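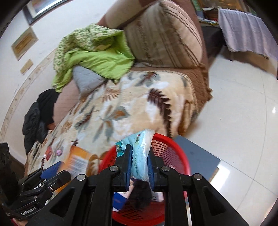
House rules for teaching robots to tidy

Sunday, May 15, 2022

The woman who keeps the rulebook at Trakska answers her door with a tea towel over one shoulder and apologises for the biscuits, which are perfectly good biscuits. She has spent most of her working life in other people's homes, first as a home help in Tellville and then training home helps, and she still has the habit of looking for somewhere to put her shoes before she has said hello.

These days she writes the rules for people who record household jobs with hand-held grippers. You hold the gripper, you pick things up and put them away with it as you would with your fingers, and the recordings go towards teaching a robot to do the same. Much of it is done in ordinary living rooms, on ordinary sofas, and it was the living rooms that worried her when she joined.

"They had a lovely thick manual about the equipment," she says, pouring. "How to charge it, how to wipe it, what the lights meant. And then there was one line about the home, and the line was 'Ensure the area is suitable.' Well, suitable for what? Suitable for whom? I'd have been shown the door if I'd trained a home help like that."

Her own document runs to 17 rules on four pages, and she is rather proud that it has never got any longer. Whenever somebody wants to add a rule they have to tell her which one is coming out. It has now been used in about 400 homes, mostly in Tellville and out along the Galtgate road, and she reads every note that comes back, including the ones that are mainly about the parking.

The first rule is that you ask before you move anything. She is very firm on this. Recorders (that is what she calls them, never operators) arrive wanting a clear surface and good light, and the temptation is to whip the blankets off the sofa and take the cushions into the hall. She won't have it.

"A sofa with a throw on it and another cover under the throw and something hanging over the back, that's a sofa! That's what people have got. If the robot only ever sees a bare one it's going to get a terrible shock. So leave it be. And if you really must shift something, you ask, and you put it back the way it was, with the same side up."

The second is about what goes in the basket. A good deal of the work is small packets and wrappers, the crinkly sort, and she likes recorders to agree with the householder beforehand which items are in play. Nothing with an address on it, nothing from the medicine cupboard, no post. Food packets are fine if the household is happy to see them handled, and she asks that they go back to the kitchen afterwards if they still have something in them – a point she says was added after a rather frosty telephone call about some crackers.

I wondered whether crinkly packets weren't an awkward thing to begin with. She laughed and said they were dreadful, and that was why there was a rule for them too. The recorder is to close the jaws gently, lift the packet clear of the rim before moving across, and open the jaws only when it is over the basket. "No flinging. People fling when they're tired. I'd sooner they had a sit down."

Family photographs and pictures on the wall gave her more trouble than anything else. Her first draft said they should all be covered. A householder in Galtgate told her, quite kindly, that having a stranger drape her wall in sheets made her feel as if someone had died. The rule now says the recorder should point out what is likely to be in view and let the household choose.

There are four rules about the grippers themselves, and they are the ones new recorders find fussy. When you aren't holding a gripper, set it down where you can see it. Don't leave one on the floor. Check the pads for crumbs before you start and again when you finish. Keep the joints away from fringes, braid and anything knitted. "I've unpicked a crochet edge from one of those," she says. "It took me the whole of an evening programme and I missed the end."

Not everyone agrees with her. Colleagues at Hattori, who share the training days, would like a standard room, the same in every session, so that one recording can be fairly compared with the next. She sees the sense in it, and says so several times. The two sides are meeting again in June, and she expects they will settle on a short list of things to write down about each room without changing the room to suit the list.

"Floor, light, what the seat's covered with," she says. "You can write that down in a minute. It doesn't mean you've got to rearrange the poor woman's cushions."

She was still talking about the cushions when she walked me to the gate, and she sent me off with the rest of the biscuits in a sandwich bag.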